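How to Pack for a Week Away in One Carry-On

My spouse and I used to be two-suitcase people. Each. We would haul those things up the stairs of every rented cottage between home and Janbridge, and then wear the same three shirts all week and bring the rest back folded exactly as they went in. It took an embarrassing number of trips before I sat down and worked out a system, and I've been tinkering with it ever since. Friends keep asking me to write it up, so get yourself a cup of something and we'll go through it together.

Start with the bag

You want a bag you can lift over your own head without help. Try it in the store, in front of everybody, with something heavy inside. Mine is an old Shearer with a busted outer zipper that I keep meaning to get repaired, and it still closes easily over a week's worth of clothes as long as I behave myself. Look up the size limits for whoever you are flying with before you buy anything, and measure the bag with the wheels included. I once measured without the wheels and paid for it at the gate in Priltdale, where I had to check the bag at gate number 18 while a very patient line of people waited behind me.

Make the list two days early

Write your list two days before you leave, on paper, and stick it somewhere you'll walk past. You will think of the phone charger while you're brushing your teeth, and you'll remember your swimsuit when you're taking out the trash. Things come to you when you're not trying, and the list has to be there to catch them.

For a week, my clothing list has 11 pieces on it, not counting underwear, socks and whatever I'm wearing out the door. That's five tops, three bottoms, one sweater, one light jacket, and one nicer thing in case there is a dinner. Your numbers may be different, and if you're headed somewhere cold in January they certainly will be. Pick two main colors and let everything else get along with them. I go with navy and gray, and my spouse goes with brown and green and looks very nice in it.

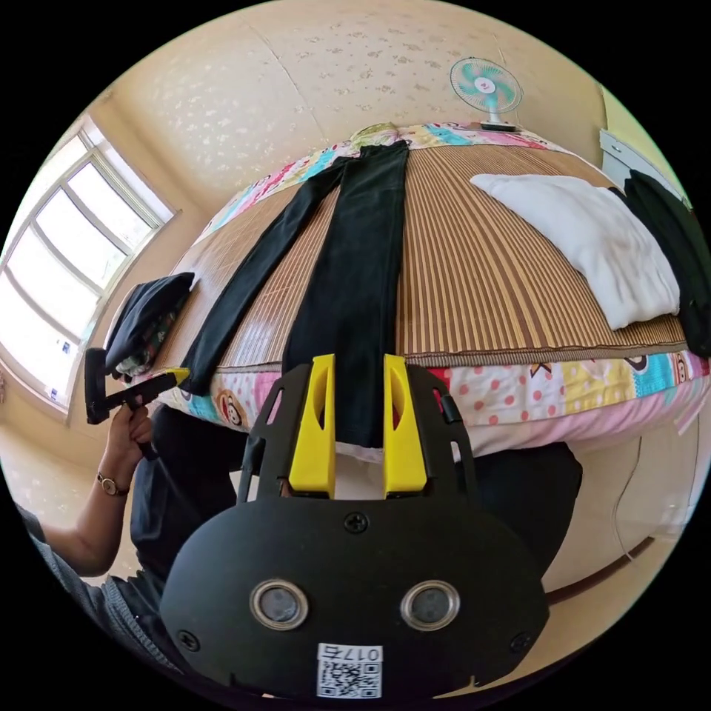
Once the list is settled, pull everything out at one time. Don't pack from the drawer straight into the bag, tempting as it is, as you lose track of what's already in there and end up with four pairs of black pants. Spread it out somewhere flat where you can see it all together. Having the clothes laid out on the bed like this makes it so much easier to spot the shirt that goes with nothing, and you can move things around into outfits until you're happy. Then walk away for an hour – make lunch, call your sister – and when you come back, take two things off the pile. I promise you won't miss them. I have taken the same striped cardigan off the pile before every trip for years now and I still put it on there every single time.

Rolling and folding

People get quite heated about this, so let me say that I do both. T-shirts, pajamas, leggings and anything stretchy gets rolled, starting from the bottom hem and going up, snug but not strangled. Button-down shirts and anything with a collar gets folded around a piece of tissue paper. Jeans go flat across the bottom of the bag with the legs hanging out over the side, and after everything else is in, you fold the legs back over the top like a blanket. It holds the whole pile together beautifully.

Shoes go in first, along the wheel end, so they don't slide down and crush your shirts when you stand the bag up. Stuff your socks inside them. If the soles are dirty, a shower cap stretched over the bottom works better than any shoe bag I've paid money for.

The bathroom stuff

Use the smallest containers you can find, and label them. Hair conditioner and hand lotion look just the same at six in the morning in a strange bathroom. I keep a little pouch made up all year round and top it off when I get home, while I still remember what ran low. At the Eketti guesthouse, where we stay most summers, there's shampoo in every room, so ask ahead and leave yours at home if you can.

Before you zip it

Put your pajamas and toothbrush on the very top, so you won't have to dig when you arrive late. Tuck in one empty cloth bag for laundry, folded flat. Then take your list down off the wall and put that in too, because you'll want it when you're packing to come home and can't remember whether you brought the gray scarf.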